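Ticket: Bestandskunden erhalten Neukundenstrecke, Segment "Referenzkunden" unvollständig
Produkt: Ostance CRM, Modul Kampagnen
Versanddienst: Gereo
Mandant: Steyn
Priorität: hoch
Status: gelöst, Nacharbeit offen

Fehlerbeschreibung (Kunde)

Wir pflegen in Ostance ein dynamisches Segment "Referenzkunden". Enthalten sind Firmen, die einer Nennung in Fallstudien zugestimmt haben und im Gegenzug Partnerkonditionen bekommen. Dieses Segment ist in der Kampagne "Nandisby" als Ausschluss hinterlegt, damit die Kontakte keine Neukundenmails mit Einstiegsrabatt erhalten. Beim letzten Versand im Juli ging die Neukundenmail trotzdem an 78 Kontakte aus dem Segment. Mehrere haben geantwortet und gefragt, ob ihre Konditionen nicht mehr gelten. Am Segment wurde nach unserem Kenntnisstand nichts geändert.

Erwartet: Kontakte aus "Referenzkunden" werden beim Versand übersprungen.
Tatsächlich: Ein Teil wird angeschrieben. Das Versandprotokoll in Ostance zeigt keinen Fehler.

Rückfrage Support, 08:40

Bitte folgende Angaben ergänzen:
- Größe des Segments in der Segmentansicht und in der Kampagnenvorschau
- Export der betroffenen Kontakte mit Kontakt-ID und Feld "Einwilligung Referenz"
- Synchronisationsmodus zu Gereo (Vollabgleich oder inkrementell)

Bis zur Klärung bitte die Kampagne "Nandisby" pausieren. Geplante Folgemails bleiben dabei in der Warteschlange und gehen nicht verloren.

Antwort Kunde, 09:25

Kampagne ist pausiert. Segmentansicht: 2.078 Kontakte. Kampagnenvorschau: 2.000 Kontakte. Modus: inkrementell, nächtlich. Export liegt im Ticketanhang. Die Einwilligung steht bei allen betroffenen Kontakten auf "erteilt".

Analyse Support, 10:50

Die Differenz zwischen beiden Ansichten entspricht der Zahl der falsch angeschriebenen Kontakte. Die Vorschau bricht bei einer glatten Zahl ab, was auf eine Obergrenze beim Abruf hindeutet. Im Protokoll der Schnittstelle findet sich dazu:

segment_export: limit=2000, page=1, next=null

Der Abruf der Ausschlussliste liefert also nur die erste Seite. Kontakte jenseits der Grenze werden an Gereo nicht als Ausschluss übergeben und gelten dort als regulär anschreibbar. Sortiert wird nach Anlagedatum aufsteigend, betroffen sind demnach die zuletzt angelegten Referenzkunden. Das deckt sich mit dem Export.

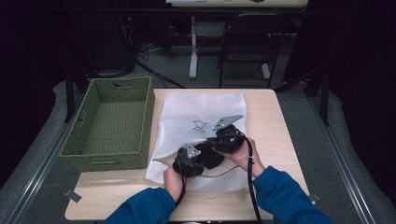
Zwei schwarze Handgreifer mit grauen Lochplatten auf einem hellen Holztisch

Test im Mandanten, 11:35

Schritt 1: Obergrenze für den Segmentabruf testweise auf 3.000 gesetzt. Kampagnenvorschau zeigt danach 2.078. Ursache damit bestätigt.

Schritt 2: Testversand an interne Adressen mit einem Kontakt vom Ende der Liste. Kontakt wird übersprungen, Protokolleintrag "excluded_by_segment" vorhanden.

Schritt 3: Obergrenze auf den alten Wert zurückgesetzt, Testversand wiederholt. Derselbe Kontakt wird angeschrieben. Fehler reproduzierbar.

Rückfrage Kunde, 12:10

Warum ist das vorher nicht aufgefallen? Der Ausschluss hat bei den früheren Sendungen funktioniert.

Antwort Support, 12:30

Das Segment lag bei den früheren Sendungen unter der Grenze. Laut Änderungsprotokoll wurde sie durch einen Sammelimport überschritten, der zwischen den letzten beiden Sendungen lief. Eine Warnung wird in Version 7 der Schnittstelle nicht ausgegeben, der Abruf endet mit Status "OK".

Lösung, 14:15

Der seitenweise Abruf wurde im Mandanten aktiviert (Einstellungen > Schnittstellen > Gereo > Segmentabruf > "Alle Seiten laden"). Die Obergrenze gilt nun je Seite und begrenzt die Gesamtmenge nicht mehr. Anschließend bitte in dieser Reihenfolge vorgehen:

1. Vollabgleich mit Gereo manuell starten.
2. Kontaktzahl in Segmentansicht und Kampagnenvorschau vergleichen. Beide Werte müssen übereinstimmen.
3. Die falsch angeschriebenen Kontakte aus der Warteschlange der Folgemails entfernen. Der geänderte Ausschluss wirkt nicht rückwirkend auf bereits eingereihte Mails.
4. Kampagne fortsetzen.

Rückmeldung Kunde, 15:50

Vollabgleich durchgelaufen, beide Ansichten zeigen 2.078. Warteschlange bereinigt, Kampagne läuft wieder. Die angeschriebenen Referenzkunden erhalten von uns eine Richtigstellung zu den Konditionen als Einzelmail außerhalb der Kampagne.

Offene Punkte

- Warnhinweis bei abgeschnittenem Segmentabruf: als Änderungswunsch an die Entwicklung übergeben, noch kein Termin.
- Übrige Kampagnen mit Ausschlusssegment im Mandanten Steyn: Prüfung durch den Kunden. Ticket bleibt bis zur Rückmeldung in Nacharbeit.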